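Rendance G2 parallel gripper kit, review after two months
March 13, 2020

We bought the Rendance G2 in January to replace an older two-finger unit on our sorting cell. The kit comes with the gripper body, two pairs of soft fingers, a flange adapter and the Vollirell driver box, and cost $1312 before shipping. A third pair of fingers would have been welcome at that price.

Installation took one afternoon. The adapter fit without shims, the connector is keyed, and the manual covers the wiring correctly. The driver ships with firmware 6, and ours ran on it for the whole test.

Our work is mixed household items picked from a felt-covered table and placed in a bin. Rigid objects gave no trouble. The G2 closes evenly, and repeat positioning was better than we needed. Soft and film-wrapped items are where the fault showed up.

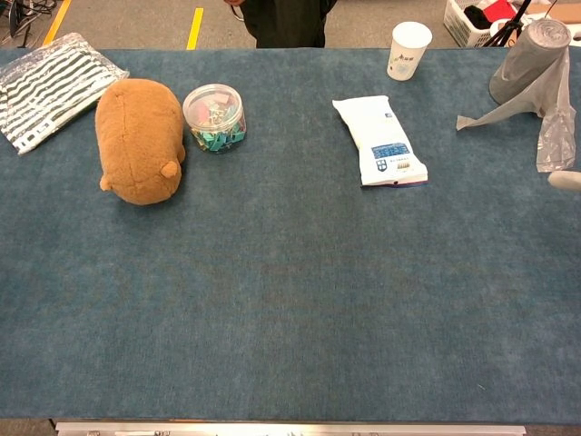
Test table with the mixed item set. The roll of gray bags is at the far right corner.

The fault is as follows. When the fingers close on thin film, the driver sometimes reports a completed grasp with nothing held. The arm lifts, the cell logs a pick, and the item stays on the table. In a run of 1561 pick attempts we had 7 of these false grasps, all on bag film or crinkled wrap. That rate is tolerable for us.

The second failure is not. On one attempt the film folded into the gap behind the left finger pad and jammed the slide. The driver saw the current rise, read it as a firm grip and kept pushing. It did not time out. The motor housing was too hot to touch by the time we cut power at the wall, and the software stop had no effect while the grip command was active. The emergency stop on our cell kills the arm but does not kill the gripper supply, which is wired separately as the manual instructs.

I consider that wiring diagram a safety defect. Anyone installing this kit should put the gripper supply on the same safety relay as the arm, after checking that a dropped part is acceptable in their cell. We made the change in under an hour. We also taped over the gap behind the pads, and the tape needs replacing often.

I reported both faults to Rendance. The reply confirmed the missing timeout and offered a replacement finger set with a closed back. No date was given for new firmware.

Pros: even closing force, good connector, clear mounting instructions.
Cons: no stall timeout, open gap behind pads, unsafe default wiring, only two finger pairs.

Suitable for boxes, jars and other rigid goods. I would not run it unattended on film or bags with the current firmware.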